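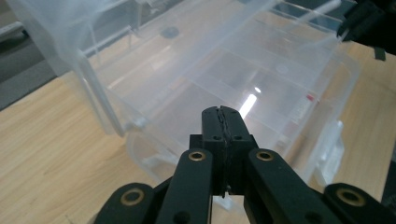
The pitch for building your own gripper always starts with the price, and I have stopped believing the price. At the Westumthorpe workshop we share a bench, two printers and a spreadsheet that Sunil Haque keeps, and according to the spreadsheet our gripper cost 183 dollars. Fine. Look at what you get for it: matte black arms, four brass bushings, two pads that meet in a seam as jagged as a bread knife. I like the bushings. I argued for them. But the 183 leaves out every arm we printed before these, and it leaves out Sunil, whose evenings are apparently free.

What bothers me more is what we ask the thing to do. Mizanur Mollah wanted it to handle storage bins, the clear kind with divider walls and clip-on latches, on the theory that every shop has them and every shop hates putting them away. I own a few dozen and have never once hated it. A bin is made for a thumb. You feel the latch give before you see it move, and you need neither a bracket nor firmware to do it.

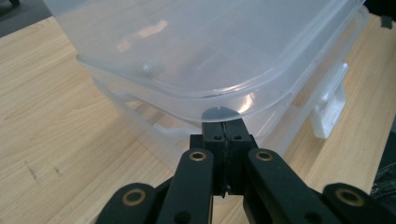 Mizanur says I'm judging a first build by the standards of a finished one. Maybe so. He has logged 200 practice grabs since April and he'll show you the log whether you want it or not. My trouble with the log is that he decides what goes in it. A grab that starts badly gets called a warm-up. I've watched him do this and he doesn't think he's cheating, and I probably wouldn't either if I had drawn the linkage myself.

Clear plastic is a mean thing to practice on, too. It throws glare and you see the table through it, and I lose track of where the edge is with my own two eyes. Pranab Patwary thinks that makes it a good test. I think a good test is one you'd accept failing, and I have yet to hear either of them say what failing would look like.

I'll keep turning up, and I'll keep paying my share of the filament. I would just like a column in that spreadsheet for the evenings.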